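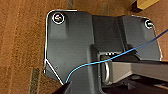
Languages > Teaching > Features

The back of the book: how answer keys are written, checked and got wrong

February 27, 2022

Most learners of English meet the answer key before they meet the grammar. It sits in the last pages of a workbook, in small type and two or three columns, and it gets less editorial time than any other part. At Belard, a schoolbook publisher with a list of graded workbooks for secondary pupils, the key for a single level runs to 2910 entries. Each entry is a claim that one form is right and, by silence, that the others are wrong.

The second part of that claim causes most of the trouble. A gap-fill item such as "She ___ here since August" is meant to test the present perfect. The key says "has lived". A pupil who writes "has been living" has written a correct sentence and will mark it as an error. If the item prints the verb in brackets, the key still has to choose between the simple and the continuous, and with "live" and "since" both forms are in normal use.

Editors call these open items. A closed item has one answer that a competent speaker would accept. An open item has more than one, and the writer has usually failed to see it, having had the unit heading in mind when drafting. 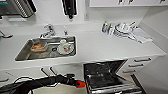 RAJESHWARI KAIMAL

The standard remedy is blind solving. A reader who hasn't seen the unit title or the key works through the exercises cold, and every mismatch is logged. Maximiliano Garrido ran this process for the second edition of the Flanida series, a four-level course used mainly in state schools. His solvers logged 255 mismatches in level three. Misprints accounted for a small share. The rest were open items, most of them in units on the future and on articles.

"The future units are always bad," Garrido told me. "You write 'I ___ my cousin tomorrow', you want 'am meeting', and four people give you four answers. All four are English."

There are three ways to repair an open item. The first is to add context until only one form fits. For the future, that might mean a diary entry, a time and a place, though even these make the present continuous likely without making it certain. The second is to change the task, so that the pupil picks from two printed forms of which one is impossible. The third is to leave the item alone and print both answers in the key with a slash between them. The third is the cheapest and the most common. It is also the least liked by teachers, who report that pupils read the slash as doubt.

Subject and verb agreement ought to be closed ground, and mostly it is. The exceptions cluster round collective nouns. British usage allows "the team is" and "the team are", and a key which gives one of them should say on what grounds. "The police" and "people" take a plural verb. "News" and "mathematics" take a singular. "None of the books" takes either, whatever the older school grammars say. The Carretero workbooks, which print a short note beside each such item, run to around 200 extra lines of key as a result.

Numbering is a duller problem and does more damage. When an item is cut late in production, the exercise is renumbered and the key is sometimes missed. Every answer after the cut is then out by one. In a unit that tests only "is", "are", "was" and "were", the shifted key still looks plausible, and a pupil working alone may not notice. Garrido's team now gives each item a hidden code which travels with its answer until the final proof. Printed numbers are added last.

Loose keys passed round online carry these faults further. Many are typed by hand from a first edition and kept in use after the second has appeared. The unit titles match, the items don't, and the file seldom says which printing it was made from. A teacher at a language school in Rarkinberg compared one such key with her own copy and found that module three had been taken from a different level altogether.
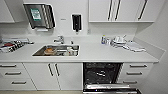 Should pupils have the key while they are doing the exercise?

It depends on the exercise. For short gap-fills on one point, checking after each set of five or six items works well, as the rule is still fresh. For mixed revision and for writing tasks, the key is better kept back until the whole page is finished.

Teacher's editions complicate the matter. Some publishers print the full key only in the teacher's book and leave the pupil's book bare. Belard has done both. Its present practice is to give pupils the answers to odd-numbered items and teachers the rest, an arrangement borrowed from mathematics textbooks. It suits long drills. It suits connected passages poorly, where item six often depends on the tense chosen in item five.

Vocabulary keys raise a separate question, that of range. A word-formation item with "decide" in capitals may accept "decision", "decisive" or "indecisive" according to the sentence, and the prefix is what pupils miss. Synonym items are worse. The Flanida team dropped them from the lower two levels after the blind solvers offered "big", "large" and "huge" for the same gap, and replaced them with collocations, where the partner word narrows the choice. "Heavy rain" is closed enough. "Strong rain" can be marked wrong without argument.

The third edition is in preparation. Its word list has been set at 4000 headwords, and the key will be drafted by someone other than the author of the exercises.

Comments (4)

pmw_tefl
The off-by-one thing happened to my whole class last year. Fourteen identical wrong homeworks.

Greta L.
I don't agree about the slash. If you tell them in the first lesson that two answers are possible they cope perfectly well.

oldschoolgrammar
"None of the books are" is still wrong in my classroom.

Greta L.
@oldschoolgrammar then your key needs a note.

We use cookies to remember your settings and to count visits to our pages. By continuing to read you accept this. Manage cookies | Accept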